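Breite oder schmale Finger für Parallelgreifer? Glas und Spielzeug-Lebensmittel

Forum > Greifer & Endeffektoren > Erfahrungen

gezer_en
Dienstag, 16:42

Moin zusammen, kurze Frage weil ich heute noch bestellen muss. Wir haben am Arm gerade den Parallelgreifer von Dendton, breite Backen, schwarz, Standard. Aufgabe ist Spielküche: Sushi in den Topf, Sushi wieder raus, Deckel drauf. Topf und Deckel sind bernsteinfarbenes Glas, durchsichtig. Das Ganze in einem flachen Pappkarton-Rand auf der Arbeitsplatte, mit schwarzem Tape an den Ecken.

Alternative wären die schmalen Finger von Peixoto. Kosten 316 Euro das Paar, find ich happig. Hat die jemand im Vergleich gefahren? 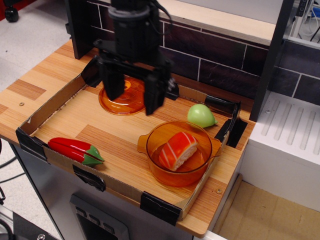

Mein Problem ist vor allem der Deckel. Flach liegend greift der sich bescheiden, die breiten Backen kommen schlecht drunter und am Knauf rutschen sie mir weg. Das Nigiri geht meistens. Controller ist Flelow, Kraft steht auf 30 Prozent, mehr trau ich mich bei Glas nicht.

Danke schonmal, Elif

shenh
Dienstag, 17:05

Peixoto hatte ich ein halbes Jahr drauf. Für Knäufe top. Für alles Weiche eher nicht, die Spitzen drücken sich rein und das Teil dreht sich dann zwischen den Fingern. Würd ich für Sushi nicht nehmen.

30 Prozent sagt übrigens nix ohne Angabe welche Backen. Miss mal die Kraft an der Spitze.

Raissa_R
Dienstag, 17:11

Seh ich anders als shenh. Wegdrehen kommt fast immer vom schiefen Anfahren, Fingerform ist da zweitrangig. Bei uns war nach sauberem Nachkalibrieren der Handkamera Ruhe, mit denselben Fingern. Erst kalibrieren, dann Geld ausgeben.

Welche Kamera läuft da überhaupt? Durchsichtiges Glas und Tiefenkamera ist ja so eine Sache

gezer_en
Dienstag, 17:30

Plukomum, die kleine. Tiefe auf dem Glas kannste vergessen, Löcher ohne Ende. Fahre deshalb per Teleop, die Tiefe wird nur mitgeschrieben. Kalibriert ist vom September, gebe zu, das ist ne Weile her.

Kraft an der Spitze messe ich morgen, Wägezelle liegt im anderen Raum.

Zum schiefen Anfahren: kann schon sein. Im Topf hab ich halt wenig Platz, ein Finger muss rein und der andere bleibt gern am Rand hängen.

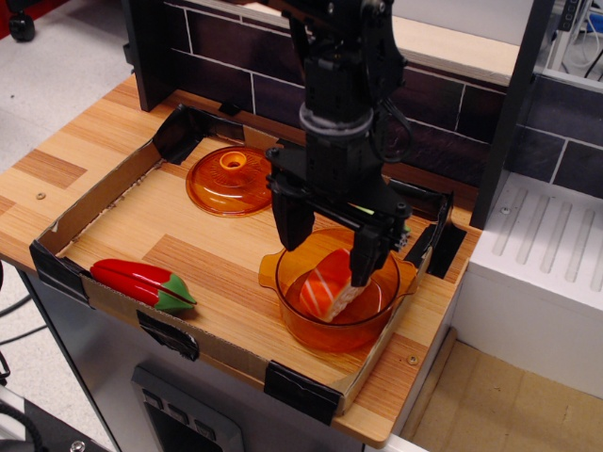 Wenn ich das Handgelenk um ein paar Grad drehe gehts besser, aber dann stimmt mein Winkel fürs Ablegen nicht mehr und ich muss in der Luft nochmal umgreifen. Kostet jedes Mal Zeit. Gestern 685 Versuche ausgewertet und die meisten Abbrüche waren am Topfrand, der Deckel kam erst danach.

elsa_aho
Dienstag, 18:02

Zeigt für mich eher auf zu breite Backen, sorry Raissa. Kalibrieren hilft ihr beim Teleop doch gar nicht, sie fährt ja nach Auge.

Billiger Weg: Standardbacken lassen, vorne Kappen drucken, TPU, leicht verjüngt, innen 3 mm Silikon drauf. Haben wir so, hält seit Monaten. Die Silikonschicht muss man halt ab und zu neu kleben. Am Glasknauf rutscht da bei uns nichts mehr.

Raissa_R
Dienstag, 18:09

ok das mit Teleop hatte ich überlesen, stimmt. Fürs spätere Training will man die Kamera trotzdem sauber haben. Mit der Kalibrierung vom September würd ich keine weiteren Versuche aufnehmen

shenh
Dienstag, 18:15

Kappen +1. Aber TPU nicht zu weich drucken, sonst federt die Spitze und am Knauf hast du dasselbe Gerutsche wie vorher. Und nach dem Aufstecken im Flelow die Nullposition neu setzen!! Hab ich einmal vergessen, Backen sind voll aufeinander gefahren und der Motor ging in Überstrom.

valq_nogueira
Dienstag, 19:40

Werf mal was anderes rein: größerer Topf. Ja ist geschummelt, aber wenn es euch ums Vergleichen von Greifern geht, ist der Topfrand doch nur Störgröße. Wir haben damals ewig an so einer Ecke rumgebastelt und am Ende wollte die Zahl keiner sehen.

gezer_en
Dienstag, 19:58

@valq_nogueira nee, Topf bleibt. Die alten Aufnahmen sind alle mit dem, sonst kann ich nix mehr gegeneinander stellen. Und der enge Rand ist mir eigentlich ganz recht, da sieht man wenigstens Unterschiede zwischen den Fingern.

@elsa_aho hättest du die STL für die Kappen? Welche Shore-Härte habt ihr genommen? Bestellung lass ich dann erstmal liegen.

elsa_aho
Dienstag, 20:21

95A. STL schick ich dir per PN, Bohrbild passt auf Dendton, musst evtl die Länge anpasen. Und Silikon vorher anrauen, sonst fällts dir nach zwei Tagen ab.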